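The Tin at the Back of the Closet

Golshifteh Parsa keeps her tins on the second shelf of a hall closet in Wedasau, between the vacuum bags and the winter hats. There are 34 of them. Some held cookies, one held tea, and several were sold empty, with a hinged lid and a clasp, to children who were supposed to put something in them.

Those last ones are the kind she likes best. They turn up at yard sales for a dollar or two, usually with the contents still inside. She has found hair clips, a library card, baby teeth in a twist of tissue, and a set of rules for a club with two members.

"People price the tin and don't open it," she said. "I always ask if they want what's in there. About half the time they do."

The keepsake tin sits somewhere between a toy and a piece of luggage. It is too small for clothes and too big for a pocket. The lid carries most of the decoration, and the subjects have stayed fairly steady over the years: fairies, ponies, ballet shoes, kittens, castles. Pink is the most common color in Parsa's closet, with pale blue behind it. Storybook phrases in curly script are common too.

Davoud Mahmoudi sells tins like these, new and used, from a narrow shop called Clorken on the east side of town. He came to them by way of kitchen canisters, which he still stocks along the left wall. The children's boxes started as a single basket by the register and now fill most of a bookcase.

Grandparents buy the new ones, he said. The used ones go to adults, mostly women in their thirties and forties, who are looking for the one they had.

"They know the picture exactly. They'll tell you which way the fairy was facing," Mahmoudi said. "They don't know who made it, and most of the time I don't either."

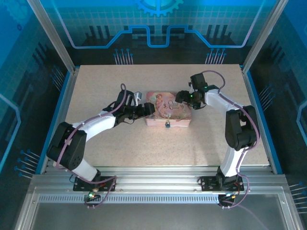

Makers' marks are a problem for anyone who wants to sort these boxes properly. A stamp on the base may name a distributor, or a country, or nothing at all. Mahmoudi keeps a notebook of the marks he has seen, with a pencil rubbing beside each one. The notebook has reached 71 entries, and he thinks a good number of them are the same few factories under different names.

Condition is easier to judge. He looks at the hinge first. On a cheap tin the hinge is two tabs curled around a wire, and once a tab opens up, the lid sits crooked and the clasp stops meeting its catch. A tab can be closed again with smooth-jawed pliers and a scrap of leather to protect the paint. He does the job slowly, a little on one side and then a little on the other.

The clasp comes next. A bent one can usually be pressed back by hand. A missing one brings the price down by half at Clorken, even when the lid is perfect, and he won't fit a replacement unless a customer asks for it.

Rust is the other thing. It starts along the rolled edge, where the printing is thinnest, and inside the corners of the base. Parsa wipes hers with a barely damp cloth, dries them right away, and leaves them open on the kitchen table overnight before they go back in the closet. She doesn't use polish. She tried it once on a lid with a gold border and took off most of the gold.

She also lines the ones she uses. Felt holds moisture, so she cuts plain cotton to fit and lays it in loose. Photographs go in a paper envelope first. Anything with a battery stays out — a musical key ring leaked in one of her favorites and ate through the bottom.

Prices are modest. Most used boxes at Clorken go for $18, and the larger ones with a working clasp bring $29. Mahmoudi has sold a few for more, always to someone who recognized the lid from across the room.

Parsa has never found hers. It was a flat one with a carousel, bought for her at a department store called Mousavi when she was six, and it went missing in a move. Mahmoudi has the description written inside the cover of his notebook. She stops in each September, when he brings up the summer's boxes from the basement, and goes through them before he has put the prices on.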